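Forum Uradness > Maison et rangement > Tri et déchets

Sujet : Bacs de couleur pour trier les bouteilles en plastique, bouchon ou pas ?

marlotte_56
27 mai 2021
Bonjour,
On refait le coin tri à l'atelier (local partagé, on est plusieurs à y manger le midi) et je voudrais partir sur des bacs en plastique ouverts, un par couleur, posés sur une table. Jusqu'ici on avait des sacs accrochés au mur et tout finissait mélangé. J'ai deux questions : est-ce que vous laissez les bouchons sur les bouteilles, et est-ce que vous prenez des bacs avec ou sans couvercle ?
Merci d'avance.

tontonvrac
Sans couvercle. Avec un couvercle les gens posent la bouteille dessus et s'en vont. On a essayé au club de Prolus, au bout d'une semaine il y avait plus de choses sur les couvercles que dans les bacs. Depuis avril on est en bacs ouverts et ça va mieux.
Pour les bouchons, on les laisse vissés.

Husar
Pas d'accord pour les bouchons. Chez nous ils partent à part, dans un bocal, pour une collecte. Une bouteille sans bouchon s'écrase mieux et prend moins de place. Dans un bac de 16 litres ça compte vite.

tontonvrac
Tu peux l'écraser et revisser après. Le bouchon empêche la bouteille de se regonfler. Si tu l'enlèves, il faut en plus un contenant pour les bouchons, et à l'atelier personne ne s'en occupera.

Husar
Chez nous on s'en occupe. Le bocal est à côté de l'évier et il se remplit tout seul. Après, je veux bien croire que ça dépend des lieux.

bocal_et_cie
Demandez d'abord à votre commune avant de vous disputer. À Iser les consignes sont affichées sur le local à conteneurs : bouteilles vidées, bouchon dessus, pas emboîtées les unes dans les autres. Ailleurs je ne sais pas.
Pour les bacs, regardez la hauteur. Trop hauts, on ne voit plus ce qu'il y a au fond et c'est pénible à laver. Les miens ont des parois nervurées, c'est plus rigide quand on les porte pleins, mais la crasse se met dans les rainures. Un coup de brosse par mois.

marlotte_56
Merci pour vos réponses. Pour la commune je vais appeler. Le local fait 9 m² donc je ne peux pas mettre des bacs énormes. Je pensais en prendre 3, un pour les bouteilles, un pour le papier, un pour le reste. Par contre je n'ai pas encore choisi les couleurs.

lino.gris
Prends des couleurs bien différentes, rouge et bleu par exemple. J'avais pris vert et bleu-vert - mauvaise idée, le soir avec le néon on ne voyait pas la différence. Et une table claire dessous, les taches se voient et on les essuie.

tontonvrac
Attention quand même, rouge et bleu ne correspondent pas forcément aux couleurs des conteneurs dehors. Moi j'aurais repris les mêmes que dans la rue pour que les gens n'aient pas à réfléchir.

lino.gris
Dans un atelier où ce sont toujours les mêmes qui passent, ils s'habituent en quelques jours. Une étiquette sur le devant et c'est réglé. Un bac rouge sur une table blanche, on le repère de loin, avec un bleu à côté ça donne ça :
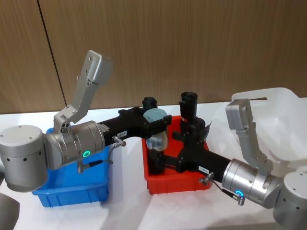 marlotte_56
Question sur l'entretien : est-ce qu'il faut rincer les bouteilles avant de les mettre dans le bac ?

bocal_et_cie
Pour l'eau, les vider suffit. Pour le jus ou le soda, je passe un fond d'eau, je secoue et je vide, sinon le bac colle et les guêpes arrivent dès qu'il fait chaud. L'huile, je laisse bien égoutter et je rebouche.

Husar
Pareil pour le soda. Et je mets une feuille de journal au fond du bac, on la change quand on vide.

tontonvrac
Le journal, non. Il se détrempe et reste collé au fond. Un bac nu se rince en deux minutes au jet.

marlotte_56
On n'a pas de jet, seulement un petit évier, je verrai à l'usage. Je pars sur des bacs ouverts, un rouge pour les bouteilles, un bleu pour le papier, et pour le reste on a déjà une vieille poubelle grise. Les bouchons resteront dessus sauf si la mairie me dit autre chose.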